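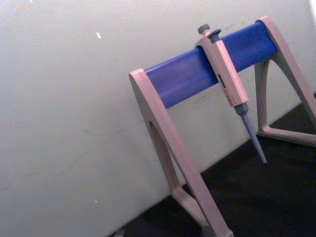 Attachment 1 — pipette on stand, bench 2, wrist view.

Ticket 936: Pipette handling station, equipment list and budget hold
Status: Open, waiting on supplier
Raised by: Adhiambo Nzioka
Assigned to: Bent Oddsson
Cost line: Automation, capital

Summary
The purchase request for the second arm was returned with the tooling line queried. The request lists a Litell parallel gripper and standard fingers. Purchasing wants to know if the standard fingers can lift a manual pipette off the existing stand, or if a custom set has to be budgeted. The order cannot be released until the line is settled.

Entry 1, Nzioka
The pipette hangs over the blue crossbar by its finger rest. To remove it the arm has to lift before it pulls away, otherwise the hook catches on the bar. The handle has flat sides and is the obvious place to grip. The plunger button and the ejector button both sit at the top, so fingers coming straight down from above will meet them first. Side approach only.

Entry 2, Oddsson
Checked the side approach on paper against the Litell drawing. Finger opening is sufficient. The problem is the stand: the right side frame is close to where the pipette hangs, and the outer finger has little room. Moving the pipette towards the left frame would help and costs nothing. Please fix a hanging position and mark it on the bar before anyone prices custom fingers.

Entry 3, Nzioka
Agreed on a marked position. It does not deal with the bar itself, which is rounded and has nothing to stop the pipette sliding along or swinging. We would still need a locating clip. Bassey quote a clip at 200 per set, minimum order 10 sets. We need one set.

Entry 4, Hafstein
Workshop can print a clip. No purchase needed. Send me the bar diameter and the width of the finger rest. Do not order from Bassey.

Entry 5, Bergmann
Two points from the budget side.
1. The request covers gripping and replacing the pipette. It does not cover pressing the plunger. If the plunger is to be driven by the robot, that is a separate actuator and a separate line. Please state which.
2. The Bemden electronic pipette was priced in January at 502 and takes commands over a cable. If the manual pipette needs custom fingers plus an actuator, compare the totals before asking for either.

Entry 6, Nzioka
Plunger is in scope for phase two only. Phase one is pick, move to the tip rack, fit a tip, return. The cone is bare on the stand and will stay that way; tips are fitted at the rack. Request amended to say so.

Entry 7, Oddsson
Then standard fingers with rubber pads should do for phase one. Fitting a tip puts a downward load on the grip — ask Litell for the holding force with pads before release. Vello can supply pads if Litell will not.

Entry 8, Bergmann
Custom fingers removed from the request. Pads added. Bemden comparison moved to the phase two file. Hold stays on until the holding force figure is attached.

Open actions
Nzioka: bar diameter and finger rest width to Hafstein
Oddsson: holding force figure from Litell
Hafstein: printed clip, one off, plus a spare

Last updated: Saturday, March 5, 2022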